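Skirnico Studio Services
Pre-Taping Safety Checklist: Comedy and Impression Segments, Prullidden Stage
By the Production Safety Office
2023-03-16
3 min read
14 shares | 2 comments

This checklist records the inspection of the Prullidden Stage before the taping of the celebrity impression special. It is to be read with the general stage rules, which remain in force. Items marked OPEN must be closed by the Baxter production team before an audience is admitted.

1. Audience seating and exits

1.1 Exit doors open fully and are free of cable, cases and set pieces. PASS
1.2 Exit signs lit with house lights down. PASS
1.3 Aisle step lights working. OPEN
Comment: Two lights in the left aisle are out. Replacement lamps have been requested. If they are not fitted by the warm-up, the rows on either side of the aisle are to be kept empty.
1.4 Seats secured to the riser. PASS
Comment: One seat back in the second row was tightened during the inspection.

2. Stage floor and set

2.1 Floor clean, level and marked at the edge. PASS
2.2 Judge's desk fixed and stable when leaned on. PASS
2.3 Impressionists' podiums weighted at the base. OPEN
Comment: The center podium rocks when the performer turns to face the judge. Add weight and test again with a person standing at it.
2.4 Rear steps fitted with a handrail. PASS
2.5 Painted backdrop carries a current flame treatment label. PASS
Comment: The label is due for renewal in April. The scenic department has been informed.

3. Costumes and hand props

3.1 Capes and robes clear the floor by a safe margin. OPEN
Comment: The long cape used in the fantasy sketch reaches the performer's heels. It is to be hemmed, or the performer is to enter from the side without using the steps.
3.2 Prop swords blunt, undamaged and signed out by the prop master. PASS
3.3 Wigs and false beards kept away from makeup lamps. PASS
3.4 Props returned to storage bins between sketches. PASS
Comment: Bins must have smooth rims, with no splits or sharp edges at the corners. Damaged bins are to be withdrawn and reported to the prop master.

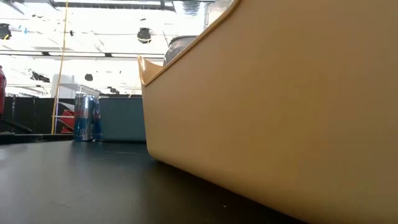 Tan plastic bin, rim and front corner.

4. Lighting and electrical

4.1 Safety bonds fitted to all overhead fixtures. PASS
4.2 Cable crossings covered and taped. PASS
4.3 Total lighting load within the limit for the stage supply. PASS
Comment: The load was recorded at 3,597 watts on the side circuit. No further fixtures may be added to this circuit without approval.
4.4 Strobe effects announced to the audience in advance. OPEN
Comment: The warm-up script does not yet include the announcement. Baxter is to send the revised page to this office.

5. Sound and special effects

5.1 Monitor levels checked at each performer position. PASS
5.2 Fog machine placed on a stable surface, with the outlet directed away from walkways. PASS
Comment: The machine is supplied by Pamness. Only fluid approved by the supplier may be used.
5.3 Fog does not hide the edge of the stage. OPEN
Comment: At full output the edge marking could not be seen from the center podium. Reduce output and repeat the test with the show lighting in place.

6. Summary of open items

Aisle lights (1.3), center podium (2.3), cape length (3.1), strobe announcement (4.4) and fog level (5.3). These 5 items must be cleared in writing. A verbal report to the floor manager will not be accepted. The stage may be used for rehearsal without an audience in the meantime, provided that the fog machine remains off.

A copy of this checklist is to be kept at the stage door until the set has been removed.

2 comments

Baxter Production Desk: Weights for the center podium are on order. Please confirm whether the repeat test can be combined with the camera rehearsal.

Production Safety Office: Confirmed. The podium test may take place at camera rehearsal. The fog test must be carried out separately, after rehearsal has ended.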